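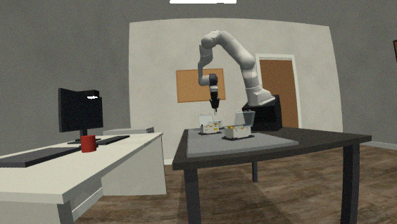
Trendton Forums > Manipulation > Simulation and Transfer > Thread

Lid opening in sim: scoring the policy on states it made itself

Print this thread | E-mail this thread

hingeloss
Posted 2/1/23

That's my Trivinel setup up top, lids open. Task is dull on purpose: the arm goes to a small container with a hinged lid, opens it, moves on to the next one.

I was scoring it the way everybody does, fresh reset before every attempt, and getting numbers so nice I started distrusting my own handwriting. So I changed the method. Now I chain the attempts. Whatever mess the policy leaves after one lid is where it starts the next. No reset until the whole chain is over.

Fresh resets: 100 tries, 2 failures. Chained, same checkpoint, same containers: 635 tries, 117 failures. I would like to say I was shocked.

My claim is that the first number measures my reset function, which is excellent, and the second measures the policy.

tablemat
Nice render. You even got the mug in.

Question about the method though. If one attempt shoves a container sideways and the next two fail over it, you've charged the policy three times for one mistake. Those aren't independent tries. You can't put 117 over 635 and call it a failure rate like the other one.

hingeloss
The mug came with the room. I've had longer relationships with that mug than with some coworkers.

Yes, they're correlated. That's what I want to see. A real arm doesn't get its table put back by the hand of God between lids.

ohm_sweet_ohm
A real arm gets its table put back by a grad student, so close enough.

tablemat
I'm not saying don't chain. I'm saying report it per chain. How many chains get to the end, and where the others die. Then the three-for-one thing stops mattering.

slowgripper
Agree with tablemat. We did this on Harawira with drawers last August and the per-attempt number moved all over the place depending on how long we let a chain run. Longer chain, worse policy, same weights. The first-failure position held still. It's also a much sadder plot, so reviewers like it.

hingeloss
OK, first-failure position is a good idea and I'm annoyed I didn't have it. I have the logs, I can pull it without rerunning.

nullspace_nan
Going to be the grump. I don't think you've shown anything about the policy. You've shown that your training starts and your test starts don't match. Train on chained starts and the gap closes. This is a data coverage problem wearing a new hat.

hingeloss
I tried the hat. I dumped end states from the chains into the training starts and retrained. It got better at shoved containers and found new ways to leave them. The gap shrank but it's still there, and I don't trust the size of it yet, so no number from me.

nullspace_nan
One round of that isn't a test. Do it until it stops moving.

hingeloss
Are you paying for the compute?

nullspace_nan
I'm paying in attention.

ohm_sweet_ohm
What are your lid hinges doing? In Eden the default joint friction is so low that a lid will swing open if you look at it sternly. If yours are like that then even the chained number is generous.

hingeloss
Friction is randomized per chain, but I picked the range by opening a box at my desk and going "hm, about like that." So, rigorous.

slowgripper
That is how all friction ranges are picked. The paper says "chosen empirically."

tablemat
One more, then I'll leave you alone. Do you count a lid as open by angle or by whether it stays there? Angle at the last step will pass a lid that's on its way back down.

hingeloss
Angle at the last step.

hingeloss
I have just heard myself say that. Going to check how many of the good ones close again if I let the sim run on a bit.

ohm_sweet_ohm
See you in the next thread, "Lid closing: surprisingly strong results with no training."

nullspace_nan
Still a coverage problem. But post the first-failure plot, I'd read it.

hingeloss
Will do. Holding time goes into the success check first, then the plot, then I'll argue with you about hats.

Recent threads in Simulation and Transfer
Eden: contact solver settings for thin parts
Trivinel arm drifts when idle, is it my gains
Harawira drawer task, which handle model are people using
Do you report the seeds you threw out
Success checks that lied to you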